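作業ノート　メイク室の鏡台まわり
2026/6/17

午前は鏡台の上の敷きものをどうするかで終わった。白い鏡台は天板も縁も塗装で、ファンデーションがつくと彫りの溝に入って取れなくなる。3月に右の脚の付け根についたベージュの筋がまだ残っている。メラミンスポンジは艶が落ちるので使わないこと。中性洗剤を薄めて綿棒、そのあと水拭き、から拭き。溝の中は綿棒の先を平たくつぶしたほうが入る。

敷きものはいつも畳んで引き出しにしまっているため、広げても折り目が立つ。折り目の山にペンシル類が当たると向きが変わり、斜面のほうへ少しずつ寄っていく。アイライナーの芯が出たまま転がると敷きものに線がつくし、芯も欠ける。Eremlowの試し使い用の芯を先週それで折った。硬いほうの芯は平気だった。

対策の候補
・畳まずに巻いてしまう。芯はラップの空き芯で足りる。
・使う前日に広げて、上に板をのせておく。
・低温のアイロン。Prumivisから買ったほうは表示がなく、端で試してから。

巻く方法を今日から始めた。紙芯だと巻きが戻るので、髪用のゴムで両端を留める。きつく留めるとゴムの跡がつく。ゆるめに一巻き。

鏡の縁の掃除もした。浮き彫りの渦のところに粉がたまっている。フェイスパウダーとたぶん髪のスプレーが混ざったもので、乾いた筆では動かない。ぬるま湯で固くしぼった布を当てて、少しおいてから筆で掃くと取れた。筆は古い平筆を短く切ったもの。使い終わったら化粧用の筆と同じ筒に戻さない。前に混ざって探したことがある。
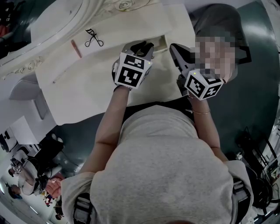 まつ毛まわりの道具の置き方について、ここまでの分を書いておく。順番は下地、目もと、まつ毛、口もとで、途中でよく使うものを手前、たまに使うものを鏡側に置いていた。これだと鏡側の道具を取るときに袖が手前のものに触る。フードつきのスウェットのような厚手の袖は、まくっていても肘の近くにたまった布が当たりやすい。写真ではビューラーを開いたまま敷きものに寝かせ、その左にピンクがかったオレンジの細い一本を斜めに置いてある。黒いビューラーは白の上だとすぐ目に入り、指を入れる輪の向きもわかる。オレンジのほうも色で見分けがつく。ただ、斜め置きは敷きものの折り目のことがあるから、浅い溝のあるトレーを一つ足すつもり。トレーの色は白以外。

手首につけるものは、作業前に外すか上へ上げて留めるかを決めたい。細い輪でも、腕を伸ばすと手の側へ落ちてきて鏡台の縁に当たることがある。塗装の欠けが鏡の下に一か所あり、原因は不明だが金具か時計だと思う。欠けには補修ペンを塗った。白が少し青い。乾いても青いまま。Grerkikの見本帳で近い色を探す。

ビューラーの手入れ
ゴムの当たり面にマスカラがついたままだと、次に挟んだときまつ毛が張りつく。使うたびにティッシュで挟んで拭き、油分が残る場合だけエタノール。ゴムは弾力が落ちるので濡らしたままにしない。交換の目安はゴムの溝が爪でわかるくらい。替えゴムは型が違うと浮く。Hsuの替えゴムは幅が少し広く、両端を切ればはまるが、切り口がまぶたに当たるので採用しない。手持ちの型の純正を注文した。送料込みで800円。

挟み方のメモも。根元で一度、中ほどで一度、毛先は軽く。根元で長く握ると角度が折れたようになる。握ったまま手首を返すと上がりすぎる人がいて、目の開き方で変わる。座ってもらう高さも影響する。椅子が低いとあごが上がり、まぶたを伏せてもらっても根元が見えにくい。椅子は今の高さから3センチ上げたところに印のテープを貼った。鏡台の縁に体を寄せてもらうときは、膝が引き出しに当たらないか先に見る。

床
濃い緑の床は艶があるので、粉が落ちると光って見える。粉はまず乾いたモップ。いきなり濡らすと筋になる。右側の壁沿いのケーブルは、掃除のたびに持ち上げて下を拭いているが、戻すときに椅子の後ろの通り道へはみ出しがち。通り道側にテープで線を引いて、内側に収める。線は白だと汚れが目立つのでグレー。

照明
夕方17時を過ぎると窓からの光が黄色くなり、口もとの色が暖かく見える。オレンジ系は昼に合わせたものと夕方に合わせたもので濃さが違ってしまった。夕方はカーテンを閉めて室内灯だけにする。色を決める作業は昼のうちに済ませ、夕方は手入れと片づけに回す。

在庫
綿棒　残り少し、注文する
コットン　足りている
補修ペン（白）　色違いを探す
エタノール　小瓶へ移し替え、最大40ミリリットルまで。入れすぎるとふたの裏からにじむ
浅いトレー　未購入
替えゴム　注文済み、届いたらビューラーの箱に入れる

鏡台の引き出しは、左がまだ引っかかる。レールに蝋を塗ったが奥の半分は手が届いていない。次は引き出しを抜いて塗る。抜く前に中身を箱へ移すこと。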